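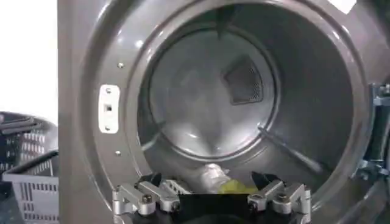

A dryer at the Malcombe Street laundromat, where Elba Cisternas recorded her first lullaby.

Elba Cisternas sings before she says hello. It's two lines, in Spanish, about a chick that wants its supper, and then she laughs and pulls out a chair for me. "That one's been in my head since breakfast," she says. "Sorry. You're going to catch it now too."

I did catch it, and I still have it as I type this up. Cisternas collects lullabies, the ones people sing at home in kitchens and dark bedrooms, with half the words missing and the tune bent out of shape by a great-aunt who couldn't hit the high note. She has 300 of them so far, in more languages than she can follow, and she can sing a good part of the collection from memory (and did, for most of a Wednesday afternoon, while my coffee went cold).

The project has a name, Kilo, which came from the old habit of paying for laundry by weight. She was doing her wash on Malcombe Street when the woman at the next machine started humming to a baby in a sling. Cisternas knew the tune, or thought she did.

"It was my grandmother's! Except the ending went up where ours goes down, and the words were in Portuguese. I just stood there with my arms full of towels. I asked her where she got it and she said, 'Get what?' She didn't know she was singing. People don't, half the time."

The woman let her record it on her phone. You can hear the dryers all the way through, a low rumble with a zipper clicking around in it, and Cisternas loves that recording more than any of the cleaner ones that came later.

She had been a school music teacher for 11 years at that point, and she will tell you cheerfully that she'd never given lullabies much thought. They were something you did to get a kid to sleep. "In college we had whole classes on marches," she says. "Marches! I can't remember one time in my life I needed to march anywhere. But every person I know has been sung to or has sung to someone, and I couldn't name one book about it."

There are books about it, plenty of them, and she has since read a shelf's worth. What she found in them sent her off in all directions. She wanted to know why so many of the words are frightening, with wolves at the door and cradles falling and fathers lost at sea. She wanted to know why so many tunes rock between the same two or three notes. And she wanted to know what happens to a song when the family moves and the next baby grows up speaking something else.

"That last one is the one I can't leave alone," she says. "The language goes first, sometimes in one generation. The tune stays. You get a grown man who can't order a coffee in his father's language and he's got this whole song, every syllable, and no idea what any of it means."

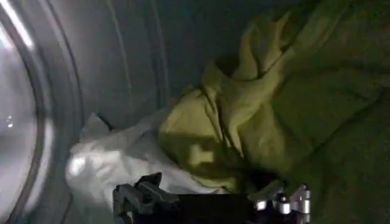

One of those men was Amanuel Gidey, who drives a delivery van and had a song from his mother that he'd always taken for nonsense words. He sang it for Cisternas in his parked van with the windows up. She played it to everyone she could think of, and a friend of a friend finally wrote the words down. It was a list of the animals on the farm where his mother grew up, each one being told to go to bed.

"He called his sister right there while I was sitting with him," Cisternas says. "He goes, 'It's goats! It's all goats!' And she's yelling on the other end. I've got that on tape too, and I've promised them I won't ever play it for anybody, but oh, I'd like to."

She is careful about promises. Singers choose whether their names are used and can ask for a song back whenever they want, and four have done that. She deletes the file and that's the end of it. One of them later changed her mind and sang it over again, a little faster, with a verse Cisternas hadn't heard the first time.

I ask whether people are shy. She thinks about it for a second and then shakes her head so hard that her glasses slip.

"They're shy about singing. They're not shy about this. If I say, 'Would you sing for me?' the answer is no, never, I've got a terrible voice. If I say, 'What did your mother sing when you were sick?' they've started before I can press the button. I lost so many first lines that way. Now I press the button and then I ask if I can keep it."

Her equipment is simple. She has a small recorder, one decent microphone that she bought used, and a pair of headphones with tape around the band. Facundo Yáñez, a former student, does the sorting and labeling on a laptop at her kitchen table, and he's the reason anyone can find anything. Before he came along the files had titles like "bus lady" and "the sad one" and "the OTHER sad one."

She still prefers to record where people happen to be. She's done it in bus shelters, in a barber's chair, and at the back of a bakery at 4 in the morning. The laundromat is the place she goes back to, though. People have time there, and their hands are busy folding, and the noise makes them feel that only the person next to them can hear.

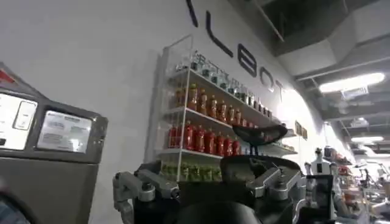

Not everything she collects is old. Some of her favorites are made up on the spot by tired parents and then, by accident, kept for years. Bautista Maldonado sang both his daughters to sleep with the jingle from a local mattress ad, slowed down so far that she didn't recognize it until the phone number came in. Another father used the batting order of his softball team. Cisternas files these right alongside the songs from the 1800s and gets quite fierce with anyone who thinks they belong somewhere else.

"What do you think the old ones were?" she says. "Somebody was worn out and sang whatever was lying around. If it worked, they sang it again the next night. Give the mattress one a hundred years and there'll be professors fighting over it!"

She has started bringing the songs back out into the open. Last March there was an evening in the library's back room where seven of the singers got up and did their own, with no microphone and the lights turned low. Lorena Ocampo, who had never sung in front of anybody over the age of five, went first. Two people in the audience fell asleep, and Cisternas was thrilled. She talks about it the way other musicians talk about a standing ovation.

There will be another evening in the fall, if the room is free, and she'd like to have a printed songbook ready by then. The trouble is the notation. She'll write a tune down neatly, bars and all, and then listen again and hear that the singer took a breath wherever she felt like it and held one note until the baby quit kicking.

"So how do I write that?" she says, already flipping through a folder of staff paper covered in arrows. "I've tried a little wave over the note. Facundo says it looks like a worm. Come here, I'll sing it and you tell me where you'd put it."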